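Small Distribution Boxes: Are They as Easy to Fit as the Catalog Says?
Project report, Rirkamow Technical College
5 June 2023

The Jolach catalog promises that a beginner can sort the parts for a surface-mounted box and close it up without help. We doubted this from the start, and a term of bench work has not changed our minds much.

We logged 127 practice assemblies, all unpowered. In 68 of them the lid had to come off again, mostly over a screw left short or a faceplate put with the wrong module. Plikar, who sell a similar kit, blame poor lighting for this kind of mistake. We tried a brighter bench and saw no clear change – though our log for those days is thin.

Sorting helped a little. With sockets and switches in a shallow tray at the left and the box in the middle, fewer parts ended up on the floor. Whether that saves any time is another matter, and we would not claim it does.

The box on our table has a gray lid with four screws and a dark window over the inside. The white parts in the purple tray are the ones we kept mixing up.

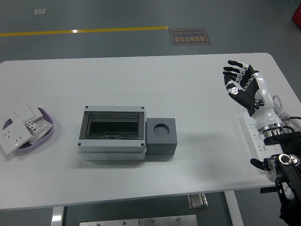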